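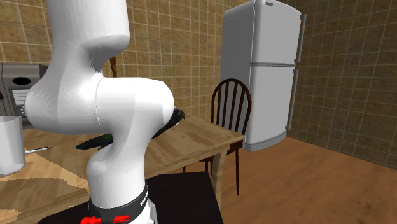

Chapter 4. Comparing Grippers in Simulation

Last updated: 2026-06-25

A gripper that does well in one kitchen may do badly in the next. To compare two grippers fairly, everything else has to stay the same: the arm, the controller, the table and the objects on it. That is hard to arrange in a real room and easy to arrange in a simulated one, so most of the work in this chapter is done in a rendered kitchen. The arm is white, the gripper is black, and the test objects include a mug and a pen.

We compare two grippers, the Tarigan and the Dravby. Each is fitted to the same arm and given 300 attempts at each object. Starting positions are drawn from a fixed seed, 3418, and both grippers face the same list of positions in the same order. An attempt ends when the object has been lifted and held, or after 30 seconds.

Section 4.1 covers the choice of viewpoint. From behind the arm, the elbow can hide much of the gripper, and a reader scoring attempts by eye will miss slips. Section 4.2 sets up the controller. Section 4.3 presents the results, and Section 4.4 repeats part of the test on hardware, following the procedure Omprakash Malhotra wrote for the Sustcombe laboratory.

You should have finished the exercises in Chapter 3 before you begin. Keep your logs from those exercises, which are used again in Section 4.2.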